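Fleto Support
Ticket 1545: Grasp fails on thin objects in bowl
Product: Kvaran simulation kit, kitchen counter pack
Status: Waiting on customer
Priority: 2

Thursday 09:40, customer
Franka arm on the counter scene. Pick from the table is fine. Pick from the bowl stops at step 657 with "contact lost". Same step on every run, fixed seed. Overview render attached.
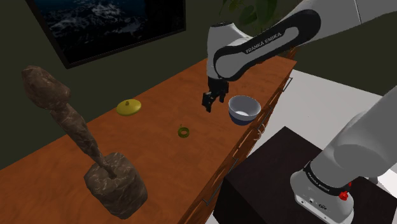 Kit installed from the Vivero mirror, default settings, no changes to the arm model. Log uploaded separately.

Thursday 11:15, support
Log received. The planner targets the centre of the object's bounding box. On a coiled tape measure with a loose end, that point may not lie on the coil. Please send the wrist view and the contact settings.

Thursday 13:05, customer
Wrist view below. Contact settings are the defaults, 10 solver iterations.
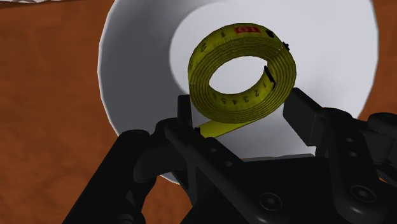

Also tried a slower approach speed. No change, still 657.

Thursday 14:30, support
Approach speed ruled out. Please do the following:
1. Set the grasp target to "mesh" in the object file.
2. Raise solver iterations and rerun with the same seed.
3. Send the new log, including if the run completes.

If step 657 still fails, we will pass the ticket to the Fudon gripper team.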